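Grellov – Réunion du comité social, site de préparation des commandes
Compte rendu de la séance du 18 mai 2024

Présents : la direction du site, les représentants du personnel, le responsable du projet Rover, deux agents du poste de tri des peluches. Excusée : la médecine du travail.

1. Approbation du compte rendu précédent
Adopté sans modification.

2. Avancement du projet Rover
Le responsable du projet rappelle que Rover doit prendre en charge la saisie des articles souples sur la ligne 2. Pretorius fournit les bras, Flalum le logiciel. À ce jour, 1 319 prises ont été enregistrées à la main par les agents du tri, pour un objectif initial de 1 000. Les articles de forme irrégulière restent les plus difficiles : le bras les lâche ou en saisit un pli. Flalum demande donc une nouvelle série d'enregistrements, à effectuer sur table, avec peu d'articles à la fois.
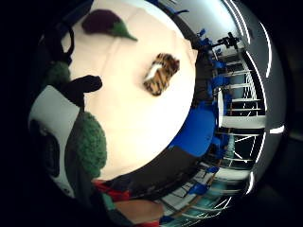
Les représentants du personnel demandent que ces enregistrements soient comptés comme du temps de production. Jusqu'ici, les agents concernés voyaient leur cadence baisser sur le tableau du service. La direction accepte, avec effet rétroactif au début du mois de mai.

3. Conditions de travail
Les agents signalent une fatigue du poignet en fin de séance. Ils souhaitent des séances plus courtes et un roulement. Il est convenu d'une durée maximale de 48 minutes, suivie d'un retour au poste habituel. L'avis de la médecine du travail sera demandé par écrit.
Question sur les images : le son n'est pas conservé. La direction s'engage à ce que les enregistrements ne servent pas à l'évaluation individuelle. Les représentants demandent que cela figure dans une note affichée.

4. Effets sur les postes
18 postes sont concernés par la ligne 2. La direction n'envisage pas de suppression, mais les contrats d'intérim ne seront pas tous reconduits. Les représentants prennent acte et expriment leur désaccord sur ce dernier point. Une formation à la surveillance des bras sera ouverte aux agents du tri, sur la base du volontariat. La question de la classification des agents formés n'est pas tranchée ; elle est reportée à la prochaine séance.

5. Divers
Le local de pause sera repeint. Le remplacement des tapis antifatigue de la ligne 1 est en attente de devis.

Séance levée à 11 h 40.

Dernière mise à jour : après relecture par les représentants du personnel

Documents récents
Note de service : temps d'enregistrement Rover
Calendrier des formations, ligne 2
Compte rendu de la visite des locaux
Règlement intérieur, version consolidée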